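About Us

The Plendville Kitchen Robotics Group is one small laboratory on the ground floor of Fesedlow College, next door to the bicycle store. We teach robot arms to do dull things in kitchens. The dull things have proved harder than the prospectus promised.

How we began

The group was started by Nusrat Hayat, who still runs it and still owns the only key that works on the first try. She had spent several years writing careful rules for robots, telling each arm where to go and what to do when it got there. The rules ran to a great many pages. Then someone would move a bowl a hand's width to the left, and the pages were no use to anyone.

So we changed our approach. A person now guides the arm through a job while we record every movement, and the computer learns from the recordings. This is a well-worn idea and we make no claim to it. Our own contribution is called Magsi, and it concerns what happens when things go wrong.

What Magsi does

Most people who collect recordings throw the bad ones away. We did the same until a cupboard of hard drives filled up and we began to wonder what we were paying for. Magsi keeps the fumbles. It marks the point where a recording starts to go astray, then asks a person to show the recovery from there – no fresh start, no tidying the table first.

In our main study we gave the arm 100 clean recordings of a kitchen job and tested it 200 times. We then swapped half of those recordings for marked fumbles with their recoveries and ran the tests again. Failures fell by about a third. The gain was largest in jobs with a door in them, doors being the natural enemy of our trade. It was close to nothing for plain lifting and placing, and we say so in the paper, on a page we suspect few people reach.

Where the work happens

Our table is white, or was when we bought it, and the scuffs are all ours. Bowls and a toaster oven make up a good deal of the working day. The oven has four knobs, and we have strong feelings about each of them.
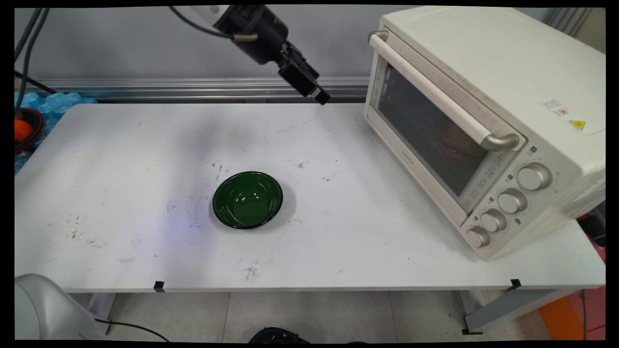
Grallthorpe Papers, Issue 7

The full method and all the results are in that issue, failures included. The college library has a copy, and so do we, should you be passing.

Visiting and joining

We take on students each April. You need patience and steady hands more than you need mathematics, though some mathematics will be provided. School groups are welcome in the afternoons by arrangement with the college office. Please do not bring bread.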